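The Long Way Back for an Unloved Twin

Sep 27, 2021

The first thing Hanneke Visser did when I turned up at her workshop was apologize for the kettle, which takes forever, and the second was to start talking about main bearings. By the time the tea was ready we had covered bearings, seals, the price of chrome and her late uncle's opinion of electric starters, and I had written down almost none of it. So we sat and began again properly.

Hanneke has spent the better part of her working life on one motorcycle, or at least on one model of motorcycle: the Stergiou 500, a parallel twin made in a small factory at Hirberg for a few short years and then dropped without much ceremony. Only 1101 left the gates. Most riders have never heard of it, and a fair number of those who have will tell you it shook.

"Well, it did shake," she says. "I'm not going to sit here and fib to you. At 60 miles an hour it was lovely, just a lovely thing to be on, and then you'd go a little bit faster and your feet would go to sleep. But people forget what else was for sale. They compare it with bikes that came along ten years later, and I don't think that's fair on the poor thing."

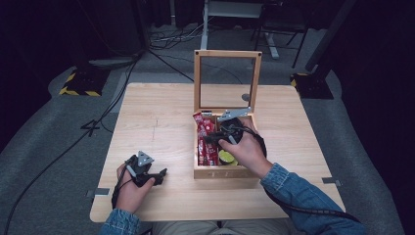
Her uncle bought his from a dealer who was glad to see the back of it. She learned to ride on it, fell off it in a farmyard, and was handed a set of feeler gauges the same evening and told to make herself useful. The bike is still with her, green tank and all, and it still has the dent.

I asked when she first thought of it as something worth saving, and she had to go and stand by the window for a while to work that out.

"I suppose it was when the others started going for scrap. There was a man two valleys over who had three of them, and he broke all three for the wheels. The wheels! I drove over there and he'd already crushed the engines. I came home and wrote to everybody I could think of, asking what they had in their sheds, and that's really how the register began. It was just me being upset with a pen in my hand."

The register now lists 159 surviving machines, though she is careful to say that surviving is a generous word for a few of them. One is a frame and a headlight. Another has been a garden ornament for so long that there is a clematis through the rear wheel, and the owner won't hear of parting the two.

Parts are the trouble, of course, and anyone who has looked after an orphan make will know how that conversation goes. The pistons can be had from a tractor engine with a bit of machining. Cables are no bother. The ignition cover is the sore point, a thin casting that cracks if you look at it sideways, and the original patterns disappeared when the factory closed.
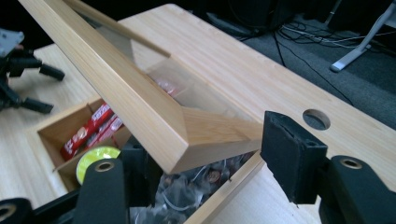
Gaskets are another matter, and on this subject Hanneke can go on very happily for an hour. The old ones were cork and were sold in little sets by Vekasach, who supplied half the trade in those days, and she is still turning up unopened sets at swap meets. She won't fit them, because cork that old crumbles, but she uses them as templates for cutting new ones and she is fussy about how they are kept. "Flat, dry, and leave them alone," she says. "You wouldn't believe the sets I've seen folded in half and stuffed in a coat pocket."

The ignition cover may have an answer at last, and it comes from Wai-kit Chiang, a retired pattern maker who joined us for the second pot of tea. He had never ridden a Stergiou when he wrote to Hanneke in August to ask for the loan of a good cover. She sent him two bad ones instead, each broken in a different place, and he worked out the shape from the pair of them.

"She didn't trust me with a good one," he says, quite cheerfully. "I wouldn't have either. But two bad ones were better for me in the end - I could see right where the metal was too thin. So I've added a little on the inside, where it won't show, and kept the outside just as it was."

"I did trust you," says Hanneke. "I just didn't trust the post."
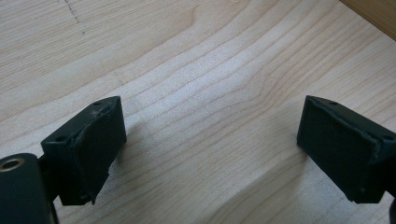 The first new covers have been cast, and one of them is going on the green bike before the Stetulgate hill climb next spring. It isn't a race, or it isn't for Hanneke anyway. She goes up once in the morning, comes down, eats a very large sandwich and goes up again in the afternoon if the rain holds off. Wai-kit has been promised a turn, on the condition that he practices on the flat first. The gear lever is on the right and works upside down compared with what he's used to, and she has seen better riders than either of them stall it in front of a crowd.

I wondered whether the new parts would push prices up, as tends to happen once a forgotten machine gets a bit of attention. She hopes not. She would like to see them ridden to work and parked outside in the wet, as they were meant to be, and she'll gladly talk anybody through the carburetor settings over the telephone if they call before supper.

We went out to the yard afterward and she started the old twin for me on the third kick. It settled to a sort of contented grumble, and a wrench that had been left on the seat began to creep toward the edge. Hanneke caught it without turning her head and went on telling me about the oil pump.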